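**Sorting buttons: by colour or by size?**

**gadenbuttons** — 1 February 2019

I've inherited my aunt's button tin (well, 2 tins and a carrier bag) and I'm going round in circles. I started by colour, which looks lovely, but then I needed four matching 20 mm ones for a cardigan and had to tip out every blue I own. Has anyone gone by size and stuck with it?

**Erhan Akbulut**

Size, every time. I do repairs for people on our street and they never ask for "something greenish", they ask for something that'll go through the hole! Shirt buttons, trouser buttons, coat buttons, then a mixed lot for the oddities.

**henow_knits**

Couldn't disagree more, sorry Erhan. I knit for my grandchildren and I pick the buttons before I cast on, so colour comes first and I make the buttonhole to suit. I had mine by size for a whole winter and hardly used any of them — I kept buying new because I couldn't see what I'd got.
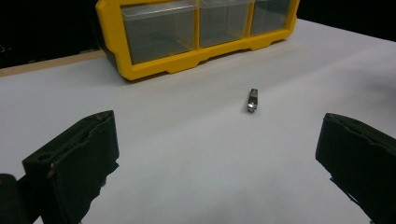 The other thing is sets. Thread them together on a bit of cotton before you put them away, whichever way you sort. I lost one of a set of six glass ones in April and I'm still cross.

**Erhan Akbulut**

Fair enough for knitting, but you're making the hole fit the button. With mending you're stuck with the hole you've got. And I don't like threading them, it takes me ages to get one off.

**Guadalupe Mendoza**

Safety pins instead of cotton? Quick on, quick off, though not for anything pale if the pins are old, I got rust marks on a lovely cream set. I go by colour but keep shirt buttons separate, all the whites together. Irneva market used to have a stall with mixed bags for 20p, which is how I ended up in this mess.

**gadenbuttons**

Ooh, I like the shirt buttons idea. There must be hundreds of plain white ones in the carrier bag. What do people do with the metal ones with shanks?

**henow_knits**

Keep them away from the glass and shell, they scratch. And check the bottom of the tin for hooks and eyes before you tip anything out, ask my thumb.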